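小型ジュエリーボックスでのピアス・指輪の仕分け方法
カテゴリ:収納・整理 閲覧数 1328 回答 2件

質問
Milero の小型ジュエリーボックス(仕切り+リング用の溝)を使用。持ち運び用です。揺れる飾りの付いたピアスを入れると隣の区画のものと絡みます。仕切りの配置は変更不可。手持ちはピアス14組と指輪数点。効率のよい入れ方を教えてください。

回答1
全部は入らないと思います。大きい箱を買うのが早いです。

回答2(質問者が選んだ回答)
区画単位で割り当てを固定します。
・立体的な花形など、かさのあるものは1区画に1種類。
・リング溝は指輪専用。ピアスの針は挿さない。
・垂れ飾りの長いものは最後に入れる。金具を両手でつまんで吊るし、飾りの向きが揃ってから下ろす。
・蓋側に置く場合は平たいものに限る。閉めるときに当たりがあれば戻す。
使用頻度の低いものは別の袋に分けてください。
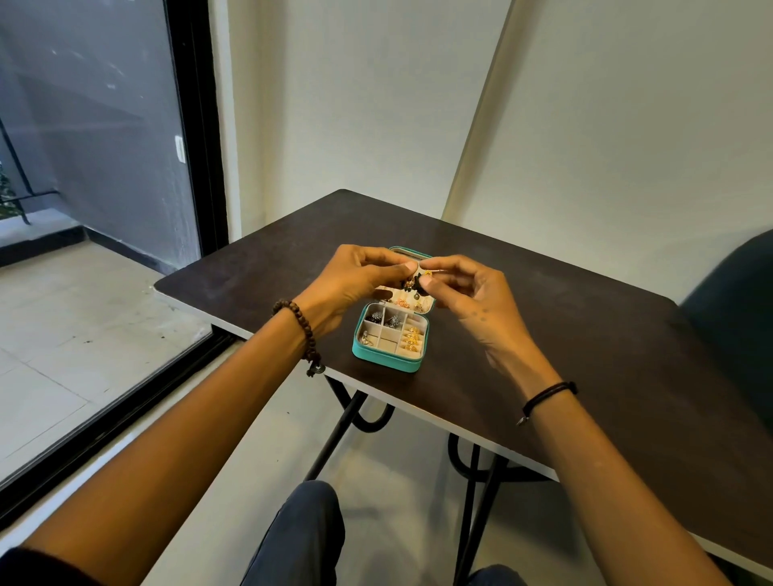 黒い垂れ飾りのアクセサリーと、仕切り付きの箱(外側ターコイズ、内側クリーム色)

補足:チェーン類はこの方法の対象外です。

質問者からのコメント
区画を固定したら絡みは減りました。10月の旅行で試します。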